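Ticket 1194: Simulationsläufe ohne gültigen Startzustand freigegeben

Projekt: Ditano
Gemeldet von: Vandana Khurana
Bearbeitung: Uthai Yimyam
Priorität: mittel
Status: gelöst, Regeländerung offen

Problem

Beim Abgleich der Simulationsläufe vom Freitag sind 18 Läufe aufgefallen, bei denen die Startprüfung übersprungen wurde. Unsere Arbeitsregel verlangt, dass vor jedem Lauf die Objektposen, der Abstand des Greifers zur Tischfläche und der Zufallsstartwert protokolliert werden. In den Protokollen fehlt der Abstand, die beiden anderen Werte sind vorhanden. Die Läufe wurden trotzdem als »geprüft« markiert und nach Flonedum übernommen.

Erste Analyse (Yimyam, 9:40 Uhr)

Fehler lokal nachgestellt, gleiche Konfiguration, Szene neu geladen. Der Prüfschritt startet und endet ohne Meldung. Im Log steht nur:

precheck: clearance = none, result = ok

Ein fehlender Wert wird also wie ein bestandener behandelt. Nach Regel 3 muss er zum Abbruch führen. Zur Kontrolle habe ich die Szene angehalten, während der Greifer tief über der Objektgruppe in der Tischmitte stand. Gerade in dieser Stellung brauchen wir den Abstandswert, der gelbe Teil steht dicht an den Fingern.
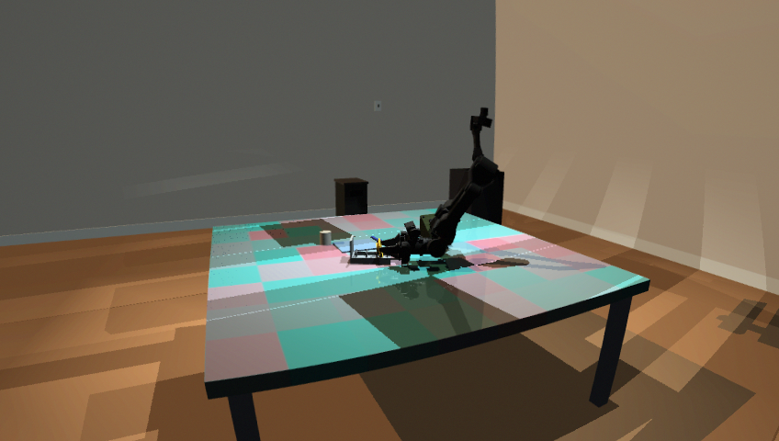 Ursache

Die Abstandsabfrage sucht die Tischfläche über ihren Namen. Mit der letzten Änderung an den Texturen wurde die Fläche umbenannt, die Abfrage liefert seitdem nichts zurück. Wand, Boden und Schränke sind nicht betroffen, die werden über die Kennung angesprochen. Die Umbenennung kam ohne Eintrag im Änderungsprotokoll. Auch das ist ein Regelverstoß, siehe Abschnitt »Szenendateien« in der Arbeitsanweisung.

Maßnahmen

1. Abfrage auf Kennung umgestellt.
2. Fehlender Wert ergibt jetzt »failed«, der Lauf startet nicht.
3. Die 18 Läufe in Flonedum gesperrt, nicht gelöscht.
4. Testfall ergänzt: Szene ohne auffindbare Tischfläche muss abbrechen.

Kommentar Cattaneo, 13:15 Uhr

Bitte die gesperrten Läufe nicht nachträglich von Hand freigeben, auch wenn die Bewegungen sauber aussehen. Ohne Abstandswert gelten sie als ungeprüft. Wer die Daten braucht, fährt neu – mit demselben Startwert, damit wir vergleichen können.

Kommentar Yimyam, 15:50 Uhr

Neu gefahren, alle 18 mit vollständigem Protokoll. Alte und neue Läufe sind verknüpft.

Offen

Indira Amin ergänzt die Arbeitsanweisung: Umbenennungen in Szenendateien nur noch mit Eintrag und zweiter Freigabe. Ob die Szenen aus Meesuk dieselbe Abfrage verwenden, ist noch zu klären. Bis dahin dort keine neuen Läufe freigeben.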